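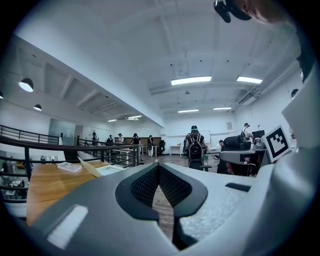
I've been getting the Gornerora election briefing in my inbox since September, and a few of you asked whether it's worth paying for. Short version: yes, mostly, if you follow coalition politics and don't have two hours a night to read party websites (I used to, and I don't miss it).

It's a weekly email, out every Friday morning, with one long piece up front and then quick notes on polling, court rulings and who has fallen out with whom. Han-gyeol Ma writes most of the long ones and they're terrific — the one on small parties that miss the threshold, and where their voters drift next time, ran to over 3,000 words and I read the whole thing standing up in my kitchen! Milagros Lacson handles security and border policy. She's drier, but she'll tell you when a general's quote has been stretched past what he said.

What I like less is the polling section. They average everything together and don't tell you who was asked, so a poll of 1,000 adults by phone sits next to some online panel as if they were the same animal. I wrote in to complain and got a nice reply from Hafiz Teoh, who said they're thinking about it. That was a while ago.

The archive search is clunky too. Type in a minister's last name and you get every roundup that ever mentioned him, oldest first, and no way to flip the order. I just search my own email instead.

The paid version adds a monthly call with the writers. I've been on two. The first was mostly people giving speeches with a question mark at the end, but the second, on defense budgets, was really good and ran long.

I'm keeping my subscription through the vote, and after that I'll see how they cover the boring months.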